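Gumede Road crossing – council vote in August

tarmac_tess
2021-07-15
Has anyone read the papers for the Gumede Road scheme? They want to bid for county money for a new crossing, wider pavements and a bus lane down to the Stalon roundabout. I'm all for the crossing, I do that walk twice a day with a pushchair and it's grim. Not so sure about the bus lane.

oldbranchline
The bus lane is the only bit worth having! The 65 sits at that roundabout for ages every morning. My 63 is no better, and it goes the same way from Dikummont Lane onwards.

kerbside
It takes out 2 loading bays though. I've got a shop on that stretch and we've had one letter about it, which didn't even have a plan with it. Where are the vans meant to stop?

oldbranchline
Round the back, on Maslow Street, same as they did during the gas works.

kerbside
And that was a nightmare. Half the drivers gave up and took the stuff back to the depot.

tarmac_tess
I've just found the plan, it's in the second appendix. There's a loading bay on the corner by the chemist, but it's only for use before ten. Would that help at all?

kerbside
A bit. My main delivery comes at noon – I'll ask if they can shift it but I'm not hopeful.

pondweed
3,000 leaflets went out according to the report and I didn't get one. Did anyone on the Maslow Street side? I only heard about it from a poster at the bus stop.

tarmac_tess
No leaflet here either. You can still email comments until the night before the meeting, so I've sent mine in – yes to the crossing, yes to the pavements, and please look at the loading bays again before you paint anything. 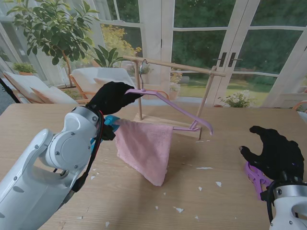 I also asked if the crossing could go in first, as it's on its own line in the budget. If the county only gives us part of the money I'd hate to see that bit dropped.

oldbranchline
Fair enough, but I've written in to say keep the bus lane. We'll have to disagree on that one.

pondweed
What's the email address? I can't find it on the council site.

tarmac_tess
Bottom of page one of the report, in tiny print.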